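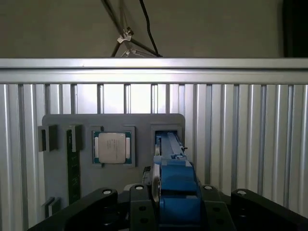 The open day at Flurero began at eight on a Sunday morning, and I had expected speeches. Instead Hatice Kurtuluş gave us coffee and took us directly to the bench where her team teaches a robot to work on desktop computers. Small parts have their own places on a grey board: the processor lies in a square holder, the memory module stands upright in a clip to its left, and the blue gripper comes to them from the front. Kurtuluş told us that the board was drawn again 8 times before she was content with it. The first one, she said, was made in her kitchen.

Flurero rents one floor of the old Saraç thread factory, and the smell of machine oil has stayed in the stairs. We were 30 visitors, most of us from repair shops. The man beside me, from a firm called Zusico, wanted to know only the price. He asked it three times and received three different smiles.

Then we moved to the whole computer.
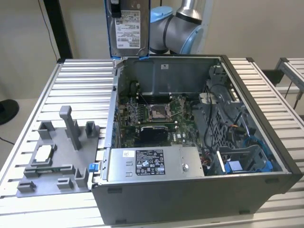 A hard disk in its blue sled, held by the gripper over the open computer at Flurero.

I have opened many such machines in my life, and I know how a drive can refuse to leave its place. The software, named Flatano, must learn this too. According to Kurtuluş it has studied 136 recorded attempts with drives, and roughly 50 of them were failures which she keeps on purpose. She would like to begin with laptops in March, but the screws in them are very small and she made no promise.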